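Bumia Home Furnishings
Product Content Group
Progress report: storage and seating catalog rebuild
Prepared by Birdie Ruiz-Ortega for the Greenberg account manager
2019-10-10

Status

Phase 2 is open. The Vuduvano and Flultis lines have been moved to the new record format. The Greenberg line is partly moved and remains the main item of work for the rest of the year.

Records

The catalog holds 507 product records across the three lines. Each record now carries separate fields for overall width, overall depth, usable shelf depth, and leg clearance. The old format had one free-text field for dimensions, and entries mixed inches and centimeters without marking which was meant. All moved records are in inches, with fractions converted to decimals at two places.

Finish names were a larger problem than dimensions. The Flultis line used 14 finish names for nine physical finishes. Duplicate names have been retired and old links point to the surviving name. Two of the retired names are still printed on carton labels, so warehouse staff should keep the cross-reference sheet until the current carton stock is used up.

Weight ratings are incomplete. Of the Greenberg sideboards, 30 have no rating for the top surface. The supplier has sent ratings for the drawers and interior shelves only. These records are held back from publication. A second request has gone out, with the test method spelled out this time.

Search and filters

The width filter works on the test site. The depth filter returns correct results for cabinets and consoles but skips wall-mounted shelves, which are still filed under the old category code. The correction is written and waiting for review.

Page text

Room guides for the living room, entry, and hallway are final. The kitchen and dining guides are in second draft. The drafts follow the agreed order: measurements first, then materials, then care. Care text for oiled surfaces has been cut to one paragraph and now matches the leaflet packed with the product.
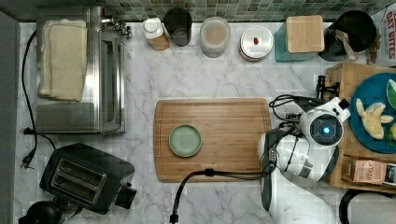
Figure 1. Marble countertop with tile backsplash and toaster oven.

Open items

Top-surface ratings, Greenberg sideboards: with supplier.
Category code for wall-mounted shelves: in review.
Hinge and slide part numbers, Vuduvano cabinets: entered, not yet checked against the parts list.
Printed swatch cards: on hold until the finish names are signed off.

Budget

Spending is within the approved amount. Data entry came in under plan and copy editing over it, and the two nearly cancel out. No change to the total is requested.

Next period

The remaining Greenberg records will be moved first, followed by the parts check. The next report is due in December and will include the filter test results.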